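Kindenley Desk Grasps - README

Student project, Osthorpe robotics club. Maintained by Seung-woo Baek. Faculty contact: Nigel Goodall.

Read this before you train anything on it. The sign-up flyer called this "a general manipulation dataset." It isn't one, and I asked for the word general to come off.

What is in it

3,000 short clips of people picking up, moving and setting down ordinary desk items with a hand-held gripper. Each clip has video, finger opening and an estimated path of the tool. There is no force data. We talked about force data for most of October and then ran out of money for sensors.

Folders

raw/ - everything as it came off the tool, including the bad clips
clean/ - 2,000 clips that passed a check by two club members
heldout/ - 600 clips, do not train on these
notes/ - typed session notes, some of them useful

Yes, heldout/ and clean/ come from the same set of rooms. A model that scores well on heldout/ has shown it can handle our rooms. Please don't write "generalizes to new settings" in a report on the strength of that number. Two teams did it at the Wainwright contest last year and the judges let it go, which I still think was a mistake.

How it was collected

Club members signed out the tool and worked at whatever desk they could get. The instructions were one page long: pick one item, lift it, put it down somewhere else, stop recording. People were told to leave the desk the way they found it. Some tidied up first anyway, and those sessions are marked "tidied" in notes/ when the person admitted to it.

Labels

Every clip has an item name, a start time, an end time and a success flag. The success flag is the weakest part of the whole thing. It was set by the person doing the grasp, right after the grasp, and students like to succeed. When Nigel and I went back over a batch one Saturday we disagreed with a fair number of them, and also with each other. Trust the flag for lifts. For placements, watch the clip.

Known problems

- Bottles and mugs are everywhere. Thin flat things like keys and cards are rare. A policy that has learned "close on the tall thing in the middle" will look smarter than it is. 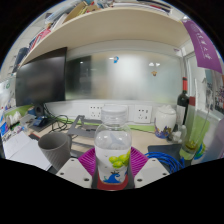

- Clear plastic is hard for the depth estimate we ran afterward. Depth files for clear items are included, but I would not build on them.
- Cables are never labeled as items. If a cable got dragged along, the clip may still say success.
- Left-handed users are in there but not marked.
- The path estimate drifts on long clips. Tondcombe, our smoothing script, hides the drift better than it fixes it. Use the unsmoothed files if you care where the tool was.

What I would use it for

Pretraining, class demos, testing a data loader. Maybe a first try at grasp timing. I would not use it to claim that one gripper design beats another - we only had the one.

Changes

v2: removed clips with no end time. Fixed swapped item names in two sessions.
v1: first release, too early.

Found a wrong label? Send Seung-woo the clip name and what you think it should be. "Looks off" is not enough for us to act on.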